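Tellby > Community Help > Land and Energy > Oil and Gas Leases

New well going in next to an old one, what should I ask for?

Tonantzin Barajas
June 22, 2021

My family owns the mineral rights under a farm in the Sugden field. There has been one horizontal well on it for years, operated by Drilateo. The checks are small now but steady. Last week we got a letter saying the company plans to drill 4 more wells from the same pad, starting in October. A neighbor told me that when new wells are fracked close to an old one, the old one can lose production or fill up with water and sand. The letter says nothing on that. It does say our existing well will be shut in "for a period" during completion work.

Do we get paid anything while it is shut in? And is there anything we can ask for if the old well comes back worse than before? I have the original lease but not the later amendments. It is 2 pages on shut-in royalties and I can't make much sense of them.

3 comments

Chrysanthi Chrysikopoulos

Read the shut-in clause first. In most leases a shut-in payment keeps the lease alive when a gas well isn't producing, and it is usually a small flat amount per acre. It doesn't replace the royalty you would have received. Some clauses only apply when there is no market for the gas, so a shut-in for nearby fracking may not trigger it at all.

For the amendments, go to the county recorder's office. They should be on file there, or at least a memorandum of them. Bring the legal description of the land, as the index is often kept by section and not by owner.

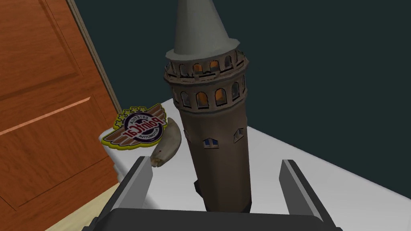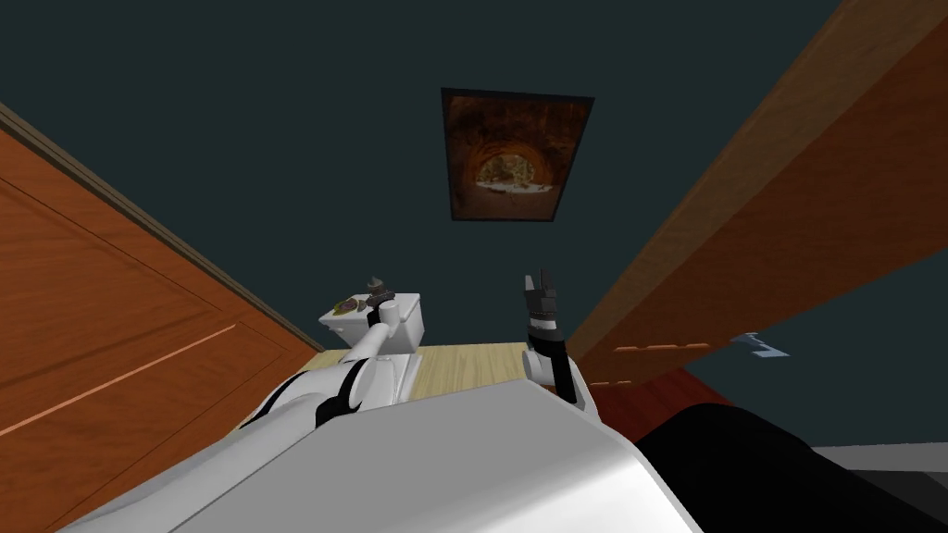
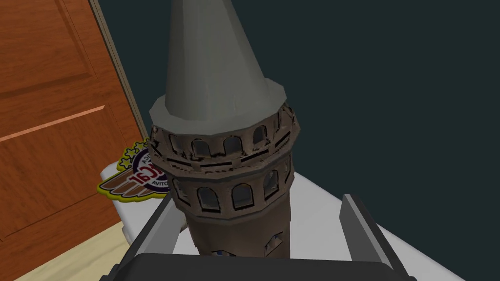
As for damage to the old well, the lease probably doesn't cover it. Write to the operator's owner relations department and ask for these in writing:

- the spacing between the old well and the nearest new one
- how long the old well will be down
- whether they plan to load it with water before the frack
- monthly production for the year before the shut-in

Keep the check stubs too. My mother's old well was 1,000 feet from the new ones and took months to clean up. Oil came back to less than before. The new wells more than made up for it in her case, but her acreage was in the same unit. If the new wells are in a different unit from yours, you could take the loss and get none of the gain. Ask for the unit map before anything else.

Have an oil and gas attorney in your state look at it before you sign anything new.

5 people found this helpful

Humham

They do what they want. We had a shut-in and got nothing for it, then one check that was 4,000 short of what I expected, and when I called they said it was an adjustment. Check your division order and make sure the decimal is right.

1 comment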